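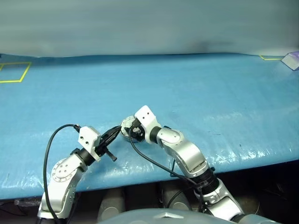

A reader wrote in after the January page to say that baking powder did nothing for her musty paperbacks, and could we please stop telling people to sprinkle it between the pages. Fair call! It should have been bicarb, and it should never have gone between the pages at all. So let's do second-hand books properly, from the box in the boot to the shelf.

Getting rid of the smell

You need a big plastic tub with a lid and a smaller open dish. Put 500 g of bicarb in the dish, stand the books up around it with their pages fanned a little, put the lid on and leave the lot somewhere dry for a fortnight. Give the bicarb a stir halfway through. Old memoirs and biographies from the 1970s seem to be the worst for mustiness (all that thick, soft paper) and I've had a political memoir of 778 pages that needed three goes. It was worth every one, what a read.

If you can see mould, keep that book away from the others. Take it outside, wear a mask and brush it off with a soft paintbrush, working away from the spine.

Price stickers

Warm the sticker with a hair dryer on low, then lift one corner with a thumbnail and peel it back slowly, almost flat against the cover. Only on glossy covers and plastic jackets, mind. On a plain paper dust jacket I leave the sticker where it is. A bit of leftover gum comes away with a clean white eraser, and so does pencil on the flyleaf, though I'd never rub out an inscription! "To Mum, you'll like the bit about the ferry" is half the fun of buying used.

Loose pages

Please, no sticky tape. It goes yellow and brittle and takes the print with it. Run a very thin line of PVA down the inner edge of the page with a toothpick, slide it home, lay a strip of baking paper either side and close the book. Then weight it overnight. I use the Mancuso atlas, which is too tall for any shelf in the house and has finally found its calling.

For a hinge that has started to gape, put the glue on a knitting needle, roll the needle down the gap, take it out and press the joint with a butter knife handle. Wonderful trick, works on most hardbacks.

Jackets

Clear jacket film comes in rolls and the Bremix one is what I have at the moment. Cut it 5 cm longer than the jacket at each end, fold the top edge first and crease it with the back of a spoon. Your first one will be wonky - mine looked like a school lunch - but by the third you'll be flying.

Shelves

Books are heavier than people think. A metre of hardbacks will put a bow in cheap chipboard, so turn the shelf over once a year or add a bracket in the middle. Leave a finger's width behind the books for air, especially on an outside wall. Ours is the Vulcombe bookcase with the adjustable pegs and it holds more than 1000 books, with the fat biographies down the bottom.

Dust along the top edge with the book held firmly shut, from the spine outwards.

Next page: cookbooks, and what to do about butter stains.

Last updated 22 May 2021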